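Plorkton water thread, because the utility finally posted the full hardness report for our zone and the summary page leaves most of it out.

1/ Our zone is fed from two sources: the Bultley reservoir and the Mustilstead well field. Reservoir water is soft. Well water has been sitting in limestone and is very hard. What comes out of your tap is a blend, and the blend changes.

2/ The report gives hardness as milligrams per liter of calcium carbonate. Low reading for the year was 55, high was 263. Same sampling point, same street.

3/ The summary page prints one annual average and calls it "moderately hard." An average of two different waters doesn't describe either one. If you set a softener by that number it will be wrong most of the year.

4/ To convert to grains per gallon, divide by 17.1. So 55 is 3.2 grains and 263 is 15.4. Most softener control heads want grains. Some newer ones take mg/L, so check the units before you type anything in.

5/ The wells carry more of the load when the reservoir is drawn down or the treatment plant is off for maintenance. For us that means late summer, plus a stretch in December when they service the filters. The utility does not announce the switch.

6/ Kettle scale is a decent indicator but slow. Drop-count test kits are cheap and read to the nearest grain. Use cold water and let the tap run first. Don't sample from a softened line (I did this for a month).

7/ My log: one test every Friday, kitchen cold tap, before 8 a.m. The step from soft to hard took less than a week both times. I had expected a slow drift. 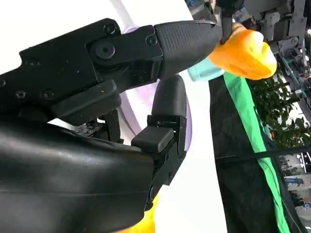 8/ On demand-regenerated softeners, the hardness setting is what the controller uses to work out gallons between regenerations. Set it low and hard water gets through before the cycle runs. Set it high and you burn salt for nothing.

9/ Worked numbers for mine. It recharges after 543 gallons at the winter setting. At the soft-water setting it goes several times longer, and the salt use drops to match.

10/ I keep two settings written on masking tape inside the lid and change them when the kit reading moves by 3 grains or more. Smaller moves than that I leave alone -- the kit isn't good enough to chase them.

11/ Someone asked about the Gajdoš cartridge filters. Those are carbon. Carbon takes out chlorine taste and does nothing for calcium. You still need ion exchange upstream of the water heater if scale is the problem.

12/ Full report is on the utility site under "Documents," then "Zone data." It's a scanned PDF and search doesn't work in it. The hardness table is near the back, after the lead and copper results.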